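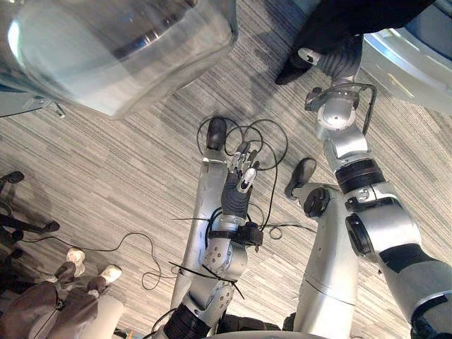 Carpet tiles and cables: living with both

Posted 2024-06-20 in Floors and Storage

Grey carpet tiles are sold on the promise that they hide everything. They do, and that includes the black cable you were looking for and the small screw you dropped in September. A streaky grey pattern forgives crumbs, fluff and most of what comes in on a shoe, so it pays to vacuum by the calendar and not by eye.

Vacuuming
Go over the floor in two directions, once along the tiles and once across. Pick up the cables first. A vacuum will eat a loose loop with great enthusiasm and give it back in a worse mood. If a lead has to stay where it is, lift the slack on to a chair while you work.

Coiling
Long leads want big, lazy loops. Winding them tightly round your elbow looks professional and leaves them with a permanent wave. Let the cable fall the way it wants to, turn it slightly with each loop, and fasten the coil with a hook-and-loop strap. Ours are from Braston, who sell them in a bag of 76, a number I have given up trying to understand. We have used nine.

Zip ties
Good for anything that is staying put. Pull them snug, then stop. A tie that dents the cable is too tight, however satisfying the last click was. Tails can be left long while you're still changing your mind, but trim them when the job is done, flush with the head. Cut at an angle, they will find the back of your hand every time you reach past. Flush cutters do it neatly. Kitchen scissors do it badly, and then they do the parsley badly too.

Crossing the room
Run cables along the wall if you possibly can. Where one must cross the carpet, use a low cover with sloping sides. The Surkero one comes as a 2 metre strip and can be cut with a fine saw. Don't tuck cables under the tiles. It makes a ridge, you will trip on the ridge, and you'll blame the dog.

Swapping a tile
Keep two spares from the same batch. Lift the ruined one from a corner with a flat scraper, check the direction arrow on the back, and press the new one in from the edges. It will look too clean for a month or so. Put a chair on it.

Next in this section: getting chewing gum out of a doormat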